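Chapter 9
When Legislatures Respond to a Crisis Abroad

In most parliamentary systems, the head of government speaks for the country when a foreign crisis breaks out. The legislature's role is slower. It asks questions, votes on money, and decides how long emergency powers may last. This chapter looks at that second role, using the border dispute between Carine and Lepik.

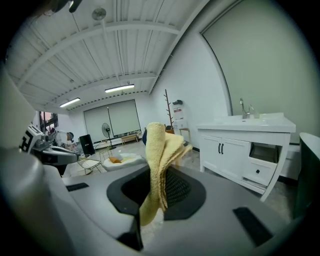
Tutow, June

Members returned from recess at 4 p.m. to debate a bill placing trade limits on Lepik. The premier, Koen Van Leeuwen, had announced the limits by decree. Under the constitution of Carine, a decree lapses unless the assembly confirms it. After a long evening, 134 members voted to confirm. They added a clause requiring a fresh vote if the limits were to be extended.

The clause came from members for Corkberg, a port town where 4,000 jobs depended on trade across the border. They supported the premier's aim but wanted a say in how long the policy ran.

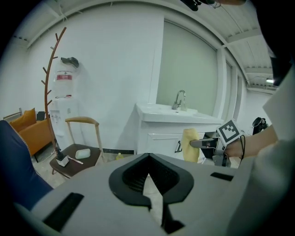 Why would members who support a policy vote to limit it?

A time limit brings the government back to the assembly, where members can ask for results and bargain for help for their districts.

Section 9.1 begins with the decree itself and the legal tests it had to meet.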